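Oct 1, 2020
Vega Cuesta and Itziar Requena
3 min read

4.2 Layout of the gear task

The assembly work in this section uses loose metal gears and a flat base plate from the Trandar parts set. All parts are placed on a dark gray cloth spread over the work surface. We tried the bare surface in May and dropped it after the first week, when small parts slid too easily and light reflected from the top made the gear teeth hard to make out.

The cloth is folded for storage between sessions and is not ironed. Creases were left as they fell. In an earlier layout, used for the Fesen trials, the parts sat in a shallow tray, and gears often came to rest against its rim. Without a tray they can be set down at any angle and at any distance from the plate.

A session covers 6 layouts and takes roughly 450 seconds. The order of the layouts is changed each time. Gears are set on the plate or on the cloth beside it, and the starting positions are written down before work begins. A gear that rolls off the cloth ends the layout, and the next one is started.

Figure 3 shows the parts partway through a layout, with two gears on the plate and another on the cloth to its right.

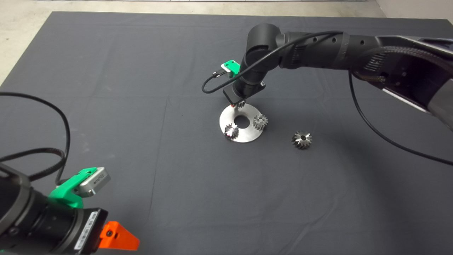

Figure 3. Gears and round metal plate on the gray cloth. The plate has a circular hole at its center.

Contact: Pillai Workshop Group, Priria
© 2020 The authors
Back to top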